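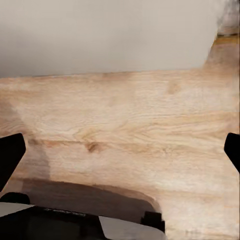

Handout 4: Gathering demonstrations in the simulator
Module leader: Solveig Rustad
Read before the Wednesday session.

This part of the module deals with where a policy's examples come from. You will be driving the simulated arm yourselves, and the recordings you make will be the training set for the coursework. The shared set is called Drollell and holds 724 episodes so far.

An episode is one attempt at one task, from reset to stop. Each step stores the camera images, the joint positions, the gripper opening and the command you sent. The instruction is stored once, as a short sentence. Write it as you would say it to a person, and write it before you start moving.

Viewpoints
Record from two viewpoints, one on the wrist and one fixed in the room. The wrist view is good for the last stretch before a grasp and poor at telling the policy where the arm is. The fixed view shows the arm against the room, with walls, doorways and whatever hangs on them.

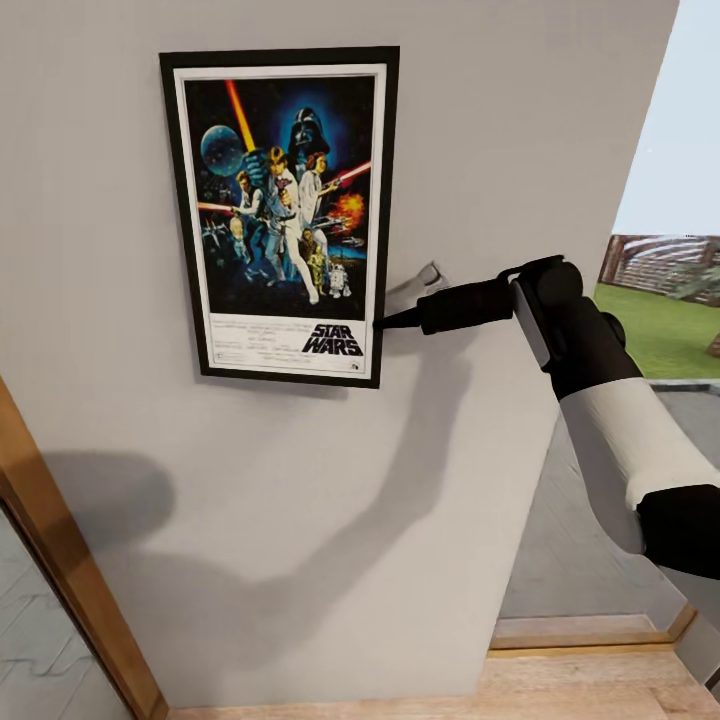
Märta Dalen asked whether the background ought to be stripped out, as a learner given the same room every time may tie its actions to the decoration. We leave it in. Her worry is a fair one, and the way to test it is to hold back some rooms and score the policy on those alone.

Driving
Move at a steady pace. Long pauses while you think end up in the data as long pauses, and a policy trained on them will stall in the same spots. If you lose your place, stop the episode, mark it as abandoned and reset. Don't delete it.

Change the starting pose between episodes. A wrist view that begins square to everything teaches very little about recovering from a bad angle.

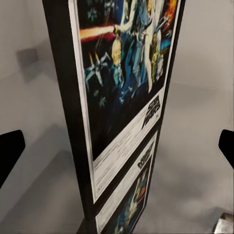 Should failed attempts go into the training set?
Keep them in a separate folder with the failure label filled in. We train on the successes first and bring the failures in for the second exercise.

Limits and labels
Episodes stop automatically at 900 steps. If you keep reaching the limit, the task is too long and should be divided at a natural break, for example once the arm has reached the cabinet. Labels are checked by a second student, who watches the replay without seeing your label and writes their own. Where the two differ, talk it over and record the agreed one.

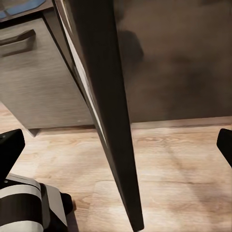

Figure 4. Wrist view with the gripper open, cabinet front at upper left.

For the session
Bring your login and a list of the tasks you want to record. Kevser Gökçe has the sign-up sheet for the workstations. Reading: chapter 2 of the Hedlund notes, up to the section on action noise.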